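Home | Films | Fan edits | Scores | Random page | Log in

Gristance (fan edit)
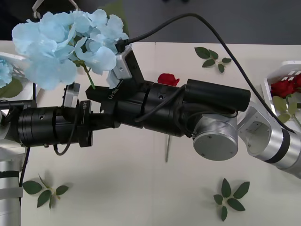
Two robot arms with black grippers over a white tabletop. The gripper on the right is marked "RB-Y1".

Gristance is a fan edit of the science fiction film series Gurnen, assembled by the editor Sowmya Pai. It joins the three Gurnen films into one continuous feature and replaces most of the original music with cues taken from the later prequel series, Pullow. The edit runs for 447 minutes in its first version and 495 minutes in its second.

Background

The Gurnen films were released before Pullow was planned, and the two series share few musical themes. Viewers who watched them in story order often remarked on the change at the start of the first Gurnen film, where the motifs attached to the Takagi family disappear without being picked up again. Pai, who had earlier made a shortened cut of Pullow, began work on a version in which those motifs carried on through to the end of the story.

Production

Pai separated dialogue and effects from the surround mix where this was possible. In scenes where the original score could not be removed cleanly, the sound was rebuilt from library effects, and some background speech was lost. The rescoring covers 38 scenes. The duel at the weather station, which has no music in the theatrical release, was given a slow arrangement of the Takagi theme, played on solo cello by Erlinda Dela Peña. She also recorded a short piano piece for the closing titles.

Picture changes are limited. The opening text was rewritten, the harbour chase was shortened, and the colour of the night scenes in the second film was adjusted to match the third.

Versions

The first version was circulated in July. A second, dated 2022-02-16, restored 5 deleted scenes and moved the council flashback from the third film to the end of the first. It also corrected a fault in the rear channels during the evacuation. Pai has described the second version as final, though a separate set of subtitles was added later.

Reception

Discussion among fans centred on the weather station duel. Supporters of the change said that it tied the scene to the events of Pullow, while others preferred the silence of the original and asked for an alternative audio track. The restored scenes were generally liked, apart from the market sequence, which was criticised for its unfinished effects.

See also: Pullow (film series); Takagi theme; List of Gurnen fan edits

Share 38 | Comments 5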